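Love letter contest opens in Trondthorpe

2019-02-03

The Womer bookshop in Trondthorpe has opened its yearly contest for handwritten love letters. Last year 61 letters arrived, and the oldest writer was married for 43 years. The shop hopes to receive more this time, also from people who write to a friend, a parent or a person they have lost.

A letter must fit on 2 pages. It can be a poem, but wishes copied from cards or from the internet will not be accepted. The writer may sign with a first name only, or with no name at all.

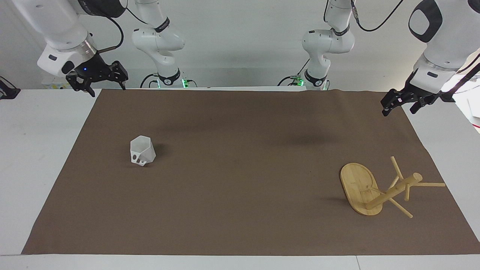
Inès Besson wrote to us that the rule about copied wishes is too strict, and that her grandfather used the same four lines from a card every February and her grandmother kept them all. Qistina Pasaribu of the shop answers that such lines are welcome if the writer adds some words of his own.

The best 25 letters will be read aloud in the shop on the evening of February 14. Entrance is free. Letters can be left at the counter or in the red box by the door until February 11.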